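# Rillport Accord

The **Rillport Accord** was an electoral agreement between two regional parties, the Coltlow Civic Union and the Moulin Reform League, under which each withdrew candidates in favor of the other in selected districts of the Nakitell provincial assembly. 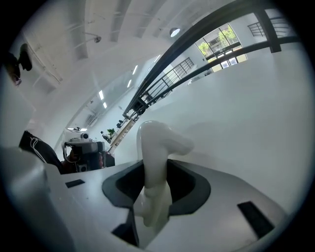
## Background

The Nakitell assembly has 70 seats, each filled by a single member elected by plurality. Under this system the governing Provincial Party held a majority for several terms while winning less than half of the popular vote. The Civic Union drew most of its support from the port towns and the lower valley. The Reform League was strongest in the farming districts around Moulin, where it had grown out of a campaign against changes to water charges.

The parties had competed against each other in earlier elections and differed on land taxation and on the powers of town councils. Contacts between them began after a by-election in Coltlow East, which the Provincial Party held by 1,219 votes with the opposition vote divided.

## Terms

The agreement was signed in Rillport in January, ahead of the spring election. It covered 60 districts and left the remaining ten open to candidates from both parties. Its main provisions were as follows:

- In each covered district, only one of the parties would nominate a candidate.
- Each party would keep its own name, ballot symbol, and campaign funds.
- Neither party would campaign against the other's candidate in a covered district.
- Disputes over nominations would go to a joint panel with an equal number of members from each side.

The text did not commit the parties to forming a government together. A separate statement listed shared positions on school funding, rural bus service, and the publication of public contracts.

## Reception

The Provincial Party described the accord as an arrangement of convenience and argued that voters were being denied a full choice of candidates. Criticism also came from within the Reform League, whose Moulin branch objected to the loss of 2 nominations in districts it had contested at every previous election. The branch later accepted the allocation after a vote of its members.

## Election and aftermath

The Provincial Party lost its majority but remained the largest single party. The Civic Union and the Reform League entered talks on a coalition, which ended over the question of land taxation. The Civic Union then supported a minority administration on budget votes, while the Reform League sat in opposition.

The accord lapsed when the assembly was dissolved. A proposal to renew it was rejected by the Reform League's annual conference.

## See also

- Elections in Nakitell
- Coltlow East by-election
- Moulin water charges dispute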